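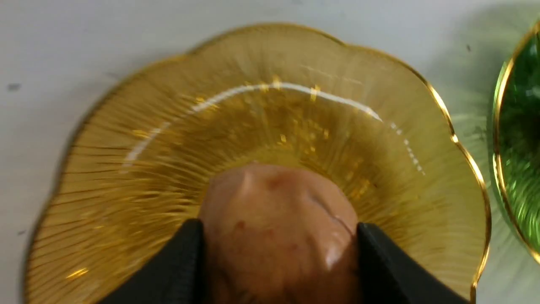
Weighing and Measuring Department, Karakaya Shop Equipment

Dreva 6 Counter Scale
Item number 487

The Dreva 6 is a digital counter scale for small shops, market stalls and school kitchens. It weighs up to 6 kg in steps of 2 g. We sell it since the spring and it has replaced the old Cliletti dial scale in our program. Customers who still own the Cliletti can continue to order the glass cover and the pan from us as long as we have them in the store room.

The body is painted steel and the pan is stainless steel. The pan lifts off without a tool, so you can wash it in the sink together with your other things. Please do not put the body under running water. A damp cloth with a little dish soap is enough, and the keys are covered with one sheet of film that has no gaps for flour or soil.

The display is on both sides. The customer sees the same number as the seller, and the digits are large enough to be read from across a normal counter. The light behind the display goes off after a short time to save the battery. If you prefer that it stays on, hold the Light key until the display shows ON.

Power
The scale works with the adapter or with the built-in battery. A full battery gives up to 700 hours with the light turned off. With the light always on it is much less. We advise to charge the battery fully before the first use, and again before a long period of storage. A battery that has been kept empty all winter is not covered by the warranty.

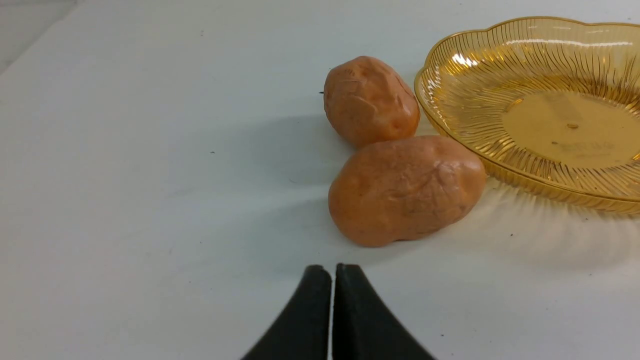 When the battery symbol begins to blink you can finish the sale you are doing and then connect the adapter. The tare value is kept in the memory during this change. It is not kept if you switch the scale off with the main switch underneath.

Setting up
Choose a firm table away from the door and from any fan. Turn the four feet until the air bubble is inside the ring, then lock each foot with its nut. Switch on with nothing on the pan and wait for the zero. If the display shows a line of dashes, the scale is still looking for a calm position, and usually a draft is the reason.

For the use of a bowl or a paper bag, put it on the pan and press Tare. The weight of the bowl must be counted in the 6 kg. Many people forget this and believe that the scale is broken when it shows OVER. 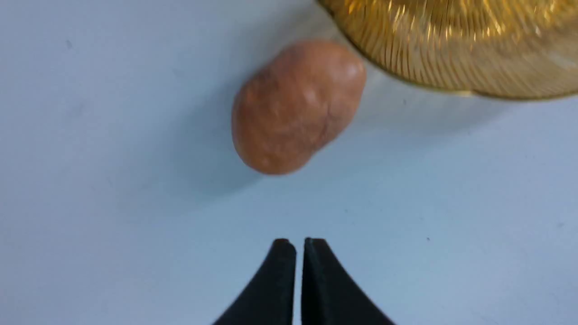 Pebble, pinkish brown, with a matte surface.

What is in the box
Scale body
Stainless steel pan
Adapter with cable
Printed manual in English and Turkish
Dust cover

Not in the box: check weight, carrying case, spare feet. They can be ordered separately.

Service and checking
Scales which are used for selling by weight have to be checked by the rules of the place where you trade. Please ask your local office before you buy, as we cannot do this for you. Repairs are made in our workshop in Curnbridge. Write first to Siwan Eynon at the service desk and include the serial number from the plate under the pan. The workshop does not accept repairs in the second half of December.

Prices and delivery costs are shown in the order form.

Page last changed: 30 November 2020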